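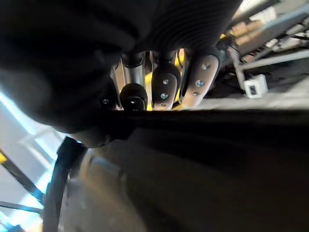 Reinaldo Cavalcanti asked whether the hand knew it was being watched. He had put his name on the visitor sheet in capitals and was standing a good deal closer to the tape than the sheet allowed.

Silvana Mendonça said it did not. The hand knew joint angles, motor currents and the state of a contact threshold. It had no variable for visitors.

"It should have one," Reinaldo said. "I'd behave differently."

The open day at Oston had been set for two hours. The program listed a welcome, a demonstration, questions and sandwiches. Silvana had written the demonstration part herself and had kept it to 4 lines, on the theory that anything not promised could not be missed. She read the first line aloud. The hand would approach, close, hold and release. It would do so under a controller called Iltix, which the company had bought in February from a firm named Melnychuk and had been rewriting ever since.

"What was wrong with it?" said a woman near the back.

"It was too confident," Silvana said.

She explained. The old controller closed on a part at full speed and corrected afterward. With a steel fitting this did no harm. With a thin clip it produced a bent clip and a log entry reading SUCCESS. The new version slowed as it neared the part and took 500 readings before it committed to any force at all.

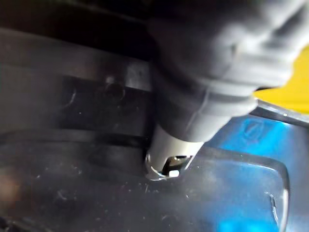 The delay was the thing people complained about. A person could pick up a clip in less time than it took the controller to form an opinion of it. Alcides Lacerda, at the console, had once proposed playing music during the readings. The proposal was in the minutes, marked for discussion, and had stayed there.

"Is it stuck?" Reinaldo asked.

"It's measuring."

"How would I tell the difference?"

Silvana considered this. It was a fair question, and the manual did not cover it. "If it were stuck," she said, "Alcides would be standing up."

Everyone looked at Alcides, who remained seated and turned slightly pink.

The second line of the demonstration was the traverse. She asked the visitors to keep their sleeves behind the tape and nodded to the console.
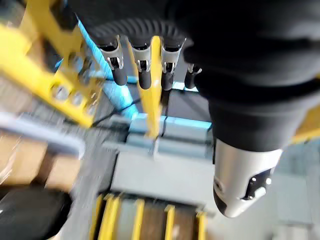

The hand during the traverse, Oston open day.

It was faster than they had expected after all that waiting. A boy laughed. His father stepped back and onto the foot of Thaddäus Bühler, who had come from head office to see how the money was being spent and had so far written down one number, 1,090, and underlined it.

"Hours?" Silvana asked him.

"Dollars," he said. "Per finger joint. Is that correct?"

"Before tax."

He underlined it again.

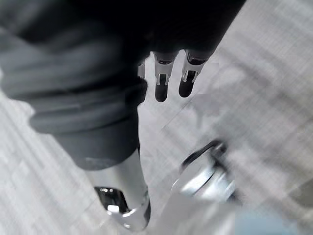
She moved to the third line, the release. Releasing was harder than gripping, she told them, and most of the work since the winter had gone into it. A grip had a clear end. A release had to be judged. Open too early and the part fell; open too slowly and it dragged sideways on the pad, and whatever had been aligned was aligned no longer.

"My mother was like that at train stations," Reinaldo said.

Silvana wrote "stations" in the margin of her sheet. She did not know what she would do with it. There was a slide on release timing she had never been happy with.

The fourth line said "Questions", although questions had been arriving since the first. The woman near the back wanted to know what would happen to the old controller. Silvana said a copy was kept on a drive named Nevow, and that it was started up now and then for comparison.

"And does it still say it succeeded?"

"Every time," said Alcides from the console. It was the only thing he said to the public that day.

Thaddäus Bühler closed his notebook and asked where the sandwiches were.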